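# Small parts, cables and a clean bench – tips from our gripper build

These are notes from the shared workshop in Varnthorpe, where we are building a pair of hand-held grippers in the evenings.

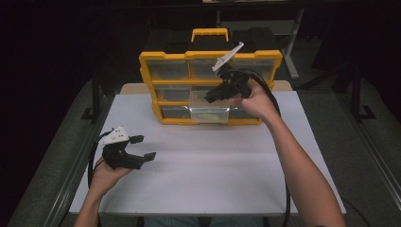
## Drawers before tools

Sort the small parts before you start the build. I did the opposite, and in July I spent two evenings with a magnet and a torch under the bench.

- One kind of screw in one drawer. If you must mix, mix lengths but never threads. M3 and an imperial screw of nearly the same size look the same at night.
- Keep one drawer for "unknown". Empty it when it is half full.
- Put the parts you need today in a bottom drawer. A low drawer can stay open while you work and it does not hide the ones below.
- Clear drawers are nice, but from a metre away all black screws look alike. I write on masking tape, with a soft pencil, and stick it on the side of the drawer and also on its back. Then I know where it goes home.
- Pull a drawer with one hand on the case if the case is light. A nearly empty organizer wants to come with the drawer.
- An organizer with a carrying handle is worth a few dollars more in a shared workshop. At the end of the night everything must go back on the shelf.

If the drawers stick, do not use oil. Oil collects dust and then it gets on the parts. Rub a candle stub along the runners, push the drawer in and out ten times, wipe off the crumbs.

## The bench top

A white top is the best thing we did for small parts. A black washer on a white table is found at once. For white nylon spacers it is of course the opposite, so for these I put down a sheet of dark cardboard.

Leave the middle free. Tools go left and right, the organizer goes at the back, and what you are working on has the rest. When I first set up, I put the vice in the centre because it looked serious, and every job after that was done around the vice.

For cleaning, warm water with a drop of dish soap is enough. Glue spots come off with a plastic scraper, the kind sold for ceramic stoves. Please do not use acetone on a painted or coated top – I have done it, and the mark is still there.

## Cables that do not pull

With a cable on each gripper, the cable is the first thing to annoy you and the first thing to break.

1. Before fixing anything, hold the gripper and reach as far as you will ever reach. Have somebody mark the cable with tape at that moment.
2. Add a hand's width to this length. Do not add more, or it will catch on the drawers.
3. Fix the cable to the body of the gripper a little before the plug, so the plug carries no weight. A small zip tie over a piece of bicycle tube holds well and does not cut.
4. Let the cable make one soft curve where it leaves the body. No sharp corners.
5. Cut the zip tie tail flush with nail clippers. Side cutters leave a sharp edge and it will find your wrist.

Cables on the floor go behind the bench or under a mat. In a shared room another person will walk there with a cup of tea.

## Plates and screws

Our top plates are printed in white. A few things I learned on them:

- Start every screw by hand, two turns, before you tighten any of them. Then go across, corner to corner.
- In plastic, stop when the head touches and give it a quarter turn more.
- If a hole is too tight, turn a drill bit in it by hand. A power drill melts the wall and the hole becomes oval.
- Thread lock and plastic are not always friends. Some types make the plastic crack after some days. I use a nylon-insert nut where there is room.
- Print one spare plate of each kind while the printer is already set. You will drop one.

## Finger pads

The pads lose their grip when they are greasy. Wipe them with a cloth and a little isopropyl alcohol, and let them dry with the jaws open. If you store the grippers closed, soft pads can take a dent.

To check that the pads meet well, close the jaws on a strip of thin paper and pull. Try it at the tip and then further back. If the paper slides out on one side only, loosen that pad, close the jaws gently, and tighten again while they are closed.

For practice, start with something big and light, like a cork or a folded sock. Then a pencil. Drawers come much later! The edge of a small drawer is thin, and you must pull straight or it jams.

## Leaving the bench for the next person

Switch off at the wall and coil the cables in loose loops. Push all drawers fully in before you lift the organizer. The key for the printer cupboard goes back on the hook by the sink, and the small hex keys belong in the tin, please, also the 2 mm one.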